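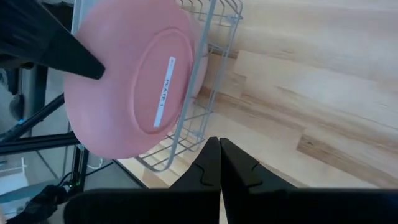 Ticket 164: Labels come off the shared crockery after washing
Opened by: Yanling Cai
Place: Wollorbridge, shared kitchen, second floor
Status: open, waiting for new tape

Problem
We put printed labels on the plates and bowls so that each group gets its own set back after lunch. The labels stay well for some days and then one corner lifts. After that the whole strip goes in the sink. In December I found three of them in the drain filter. The label printer is the Urnidura model and the tape is the standard white one, 9 mm.

What I tried first
I cleaned the underside with washing-up liquid, dried it with a cloth and put on a new label. It was the same result. I also tried to press the label with a warm spoon, which I read on a forum. This made the print a little grey and I do not recommend it.

Reply from Lowri Owen, 10:40
Hi Yanling, can you tell me where on the plate the label sits? And are the plates washed by hand or in the machine?

Reply from Yanling Cai, 11:15
The label is on the underside, inside the foot ring. We use capital letters and a number, for example PLATE 1. Everybody is asked to wash by hand, but in the evening I think some people use the machine downstairs. I cannot prove it.

Reply from Lowri Owen, 14:05
The machine would explain a lot. The standard tape is meant for folders and shelves. Please try the following:
1. Take off the old label and remove the glue with a bit of cooking oil.
2. Wash the oil away and wipe the place with alcohol.
3. Wait until it is fully dry.
4. Stick the label on a flat part, with no end going up the side of the ring.
5. Leave the plate for one night before the next wash.

Update from Yanling Cai
I did this with four plates. After two weeks three labels are still good. On the fourth one the end has lifted, but there I was in a hurry and did not wait the night.

Reply from Sadao Kawaguchi
We had this at Hamada also. We changed to the laminated tape and cut the corners round with nail scissors. A square corner catches on the sponge.

Update from Yanling Cai
Thank you, I have ordered one roll of laminated tape from Collberg. Until it arrives, please do not print more labels on the standard tape. I will write here again when the new ones have been on for a month.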